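Wrist-view grasp policy: FAQ
Last updated Oct 30, 2025

Questions we keep getting by email, answered quick. Longer version is in the write-up.

What is Stemov?
Our method for picking up small stuff off a table with one wrist camera and no overhead camera. Policy sees the wrist image plus gripper opening, puts out a small move. Repeat until it closes.

Is Stemov the same as Vikell?
No. Vikell is the older version, from before August. It needed a fixed side camera too. Still up if you want to compare, not maintained.

How many demos did you train on?
300 for the main result. The 150 run is in the write-up too, it gets most of the way there on single objects and falls apart when things touch each other.

Why only wrist view?
Less to calibrate. You bump a fixed camera, your numbers are junk and you may not notice till the next day. Wrist camera moves with the arm so the fingers are always in the same spot in the image.

Doesn't the policy get confused by shadows?
It did. Vikell chased shadows a lot, would center on the dark patch and close on nothing. In Stemov we jitter brightness during training and keep the overhead light on for all demos, so the arm's own shadow is in the data at every height. Big drop in false closes. Not zero.

What do the fingers look like up close?
Two angled fingers, slot cut in each one, rough speckled pads on the inside faces. The matte gray finish helps, shiny fingers blew out the exposure. 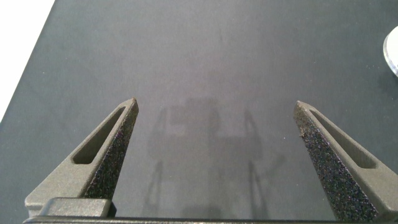 We swapped in smoother pads at our end and the policy got noticeably worse, writes Dong, so is the grip doing some of the work you credit to the learning? Fair point. Yes, some. Rough pads forgive a bad angle. We reran with smooth pads and lost ground, mostly on round things. The gap between Stemov and Vikell stayed though, and both used the same pads. Table is in the appendix, should of been in the main text.

Do I need a dark mat?
No but start with one. We trained on dark gray. On a white table it hesitates, hovers, sometimes never closes. About 20 extra demos on your own surface fixes most of it.

Does it work with a Zalto gripper?
Not out of the box. Different finger shape, so the image looks wrong to the policy. You'd have to collect your own demos. If you do, send us the numbers.

What counts as a success?
Object lifted and held for 2 seconds. Dropped on the way up = fail. Pushed off the mat = fail. Person steps in = fail, even if it was going fine.

Can it handle metal or shiny objects?
Somtimes. Glare is the worst case left. Rims and lids especially, it goes for the highlight and not the edge.

Can I change the camera mount?
Small tilt is OK. If the fingertips move a lot in the image, retrain.

Mine opens and just sits there. Broken?
Check the gripper opening is being sent in the right units. This is the problem nearly every time. Then check the image isn't flipped.

Can I use the weights in a product?
Research use only for now. Ask first.

Where do I report a bug?
Issue tracker. Attach the run log and the wrist video, we can't do much without both.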